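Foltex Opens Countertop Showroom and Fabrication Shop in Stiluvdale

STILUVDALE, 03/08/2022
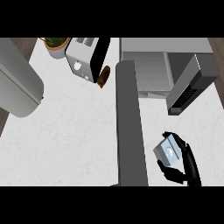
Foltex, a family-owned maker of kitchen and bathroom countertops, has opened a combined showroom and fabrication shop in Stiluvdale. The building on Sepúlveda Road replaces the company's smaller sales office on Mill Street, which closed last month. All cutting, edging and polishing for local orders will now be done at the new site.

The showroom displays full slabs of marble, granite and quartz, stood upright so that customers can see the whole pattern before they choose. Until now, most buyers in Stiluvdale picked their stone from small samples and saw the slab only on the day it was installed.

"Marble varies a lot, even within one block," said Olga Urquijo, general manager of Foltex. "People would ask us if they could come and look at the piece they were getting, and we had to send them on a two-hour drive. Now they can walk to the back of the store and put a sticker on it."

Customers who reserve a slab may hold it for 10 days without a deposit. Once an order is placed, a Foltex installer visits the home to measure. Cutouts for sinks, cooktops and faucets are marked on the slab with the customer present, if the customer wishes.

The company is also introducing Mistel, a water-based sealer for natural stone. Mistel is included with every marble and granite countertop sold in Stiluvdale and is also sold by the bottle at the front desk. Foltex recommends sealing marble once a year and wiping up lemon juice, vinegar and wine promptly, as acids can leave dull marks on polished stone whether or not it has been sealed.

Offcuts from larger jobs will be sold separately. These pieces are suited to vanities, window sills and pastry boards. They are priced by size and are kept on racks beside the loading door. Foltex does not deliver offcuts.

Foltex completed 2811 installations last year across its service area and expects to reach 3000 this year with the added shop space. The company is hiring two stone fabricators and a delivery driver for the Stiluvdale location. Applications are accepted in person at the showroom.

Free classes on stone care will begin in September. Space is limited and registration is required. Sign-up sheets are at the front desk.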